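# Why Does a Soccer Field Have Stripes?

Look at a big soccer field on television and you will notice that the grass comes in two greens. Light, dark, light, dark, all the way to the other goal. You may have wondered who painted it, or whether the dark grass is a different kind of grass with a gloomier outlook.

It's all the same grass, and there isn't any paint on it except the white lines. The stripes are a trick of the light, done with a lawn mower.

## Bend it

A blade of grass is thin and floppy, and it will lie down if something heavy rolls over it. The mowers used on sports fields have a roller on the back, a sort of fat metal rolling pin. The blades at the front cut the grass. The roller then leans whatever is left in the direction the mower is going.

Now, when grass leans away from you, you see the long flat sides of the blades. Those bounce a lot of light back at your eyes, so that strip looks pale. When grass leans toward you, you see mostly the tips and the little shadows between them, so that strip looks dark.

Drive up the field, turn around, drive back down next to your first strip. You have just made a light stripe and a dark stripe. Keep going until dinner.

## The part that annoys people

Walk to the other end of the field and turn around. Every light stripe is now dark and every dark stripe is now light. The grass hasn't moved. You have. Two people standing at opposite goals can argue about which stripe is the dark one for a very long time, and both of them will be right, so it's a poor sort of argument to start.

You can do the same thing at home with a velvety cushion or some kinds of carpet. Stroke it one way, then the other. If you are caught drawing stripes on the sofa, say it's science.

## Are the stripes good for anything?

Mostly they look nice. They can also be handy for the officials, who may use the edge of a stripe to help judge who is level with whom. The grass gets very little out of it. If it's rolled the same way every time, it starts to lean that way for good, like somebody who always sleeps on the same side of the bed, so groundskeepers change direction now and then.

At the town field in Losura, the mowing crew uses an old Dirker mower and a long piece of string. The string is for the first stripe. If the first one is straight, the others can copy it. If the first one wobbles, they copy that too, and in May one year the whole field came out looking like bacon. There were 245 people at the game and most of them mentioned it.

## Try it yourself

You don't need a mower. You need a patch of longish grass and a stiff broom.

1. Push the broom away from you in a straight line.
2. Step sideways, turn around, and push it back the other way.
3. Do 3 or 4 more strips.
4. Go and stand at one end and look. Then go to the other end.

Short, dry, scrubby grass won't play along. It has nothing to bend. A low sun helps, so early evening is a good time, and the stripes will fade over a few days as the grass stands itself back up.
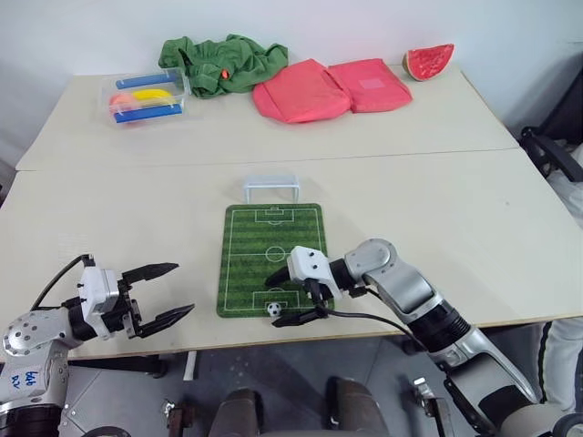
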